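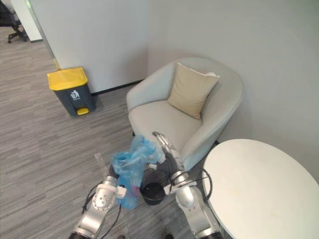
The bag had been winning since lunch.

Leandro Bravo sat on an upturned crate with the laptop on his knees and watched the arms discuss it. They both had hold of it, or each had hold of a different opinion about it, and the thing the bag was meant to do, which was go in the wastebasket, had not come up.

"Left is pulling," said Tonantzin.

"Left is holding."

"Left is holding the way my uncle holds a door at a funeral. Back it off."

He backed it off 2 degrees. The bag sighed and changed shape. That was the trouble with bags. A block was a block all day long. You could go for coffee and come back and it would still be a block. A bag was something else every time you breathed on it, and the software, which Leandro had written over one winter in a coat, believed deeply in blocks.

They had called the machine Hutelach. It had been a typo in a folder name, and by the time anyone noticed, there were labels. The shared workshop at Vallejo let members have a corner for as long as they paid and did not set off the alarm, and Hutelach had the corner with the armchair. Nobody was allowed to move the armchair. It had come with the lease. Leandro had asked once where it might go and was told, kindly, that it was already there.

So the arms had learned to live with it. The early ones, the printed ones, used to punch it. These were better. The joints had come from Jultonex, in a box with a Lendport sticker and 5 screws fewer than the packing slip promised, and they moved like something that had been to a good school.

"Run it again," Tonantzin said.

"It's in the middle of running it."

"Is it? What's it doing?"

Leandro looked at the screen. The screen said WAIT FOR BAG TO SETTLE.

"It's being patient," he said.

Tonantzin Cortés had rebuilt both wrists twice and had a scar to show for the first time. She did not think much of patience in a machine. She walked behind the crate and read over his shoulder, which he hated, and which she did slowly so he would have time to hate it properly.

"You've got it waiting for a thing that never happens," she said. "It's a bag. It isn't going to settle. My mother's got bags under the sink from before I was born and they still move when you open the door."

"There's a threshold."

"What's the threshold?"

He told her. She laughed long enough that a man at the lathe turned around to see if he had missed something.

"Fine," said Leandro. "What would you do?"

"I'd let go."

"We can't just let go. It has to be over the basket, the mouth has to be closed, both grippers have to agree..."

"When you take the trash out, do you agree with yourself?"

He thought about this longer than it deserved. On attempt 287 they had agreed, left and right, beautifully, a full handshake, and had then carried the bag with great care to the seat of the armchair and laid it there like a sleeping cat. He had the log. The log said SUCCESS. He had shown it to his sister, who asked whether he was eating.

"Give me the keyboard," Tonantzin said.

"No."

"Give me the keyboard and I'll buy the next motor."

He gave her the keyboard. She typed with two fingers and no respect. She took out the settling, and the threshold, and a function of his called gentle_consensus, which had 919 lines in it and a comment at the top thanking his cat. She kept the part that knew where the basket was.

"That was most of the winter," he said.

"It was a cold winter. You'd have wasted it anyway."

She saved. The lathe stopped. The fan in the power supply, which had a bearing going and had been on the shopping list since September, ticked like a card in a bicycle wheel. Leandro put his hand near the red stop button and then, feeling watched, put it in his pocket.

"Who's pressing go?" she said.

"You wrote it."

"You named it."

"I misspelled it."

They looked at each other, then at the arms, which were still holding on from the last instruction anyone had bothered to give them. Leandro reached over and pressed the key.

Right opened first. Left, after a moment in which it might have been remembering gentle_consensus, opened too.

The bag went down past the rim of the basket, hung there on one corner, and went in.

The screen said FAILED: BAG LOST.

"Leave it," said Tonantzin, before he could touch anything. "Don't you fix that. I'm having it framed." She was already looking for her jacket. "Now teach it to put a new one in."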